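Keeping a Smoke-Free Home and Balcony: Practical Tips
By Mehrangiz Alipour, Odwood Tenants' Health Page
Mar 30, 2023

Many of our members ask how they can make the smoke-free rule work inside their own unit. The building policy covers the halls and the laundry, but the smell that comes under your door is still your daily problem. These are the methods that worked in our homes.

Start with the door. Fit a brush strip at the bottom and foam tape on the three other sides. Close the door on a sheet of paper and pull; if the paper slides out easily, the tape is too thin. Check again in June, when the foam has softened with the warmer weather.

Next, the power outlets on a shared wall. Turn off the breaker, remove the cover plate and put a foam gasket behind it. One package of 4 is enough for a normal living room.

For walls with old smoke colour on them, wash before you paint. I use 300 mL of white vinegar in a bucket of warm water, and I work from the bottom to the top so that the brown drips do not leave lines. Rinse with clean water, let it dry overnight, then put one coat of stain-blocking primer. Ordinary paint alone will let the yellow come back.
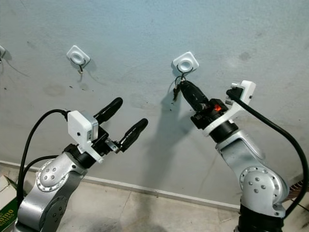 Pale gray-blue wall behind two silver-and-black robot arms.

Curtains and cushion covers should be washed two times. In the first wash put a half cup of baking soda and no softener -- softener keeps the smell in the fabric. Dry them outside if your balcony is not above a smoking neighbour.

If the smoke continues, write down the date, the hour and the room for each occasion. My neighbour Nima Salehi in unit 112 kept such a list on the fridge, and the manager answered him much faster than he answered me, who only telephoned. Send the copy by e-mail and keep the original.

Butts on the balcony must go in a metal can with sand, never in a flower pot. Potting soil is partly peat and it can burn slowly for hours.

Gasket packages can be borrowed against replacement from the cupboard beside the Kazemi Room. Please sign the sheet.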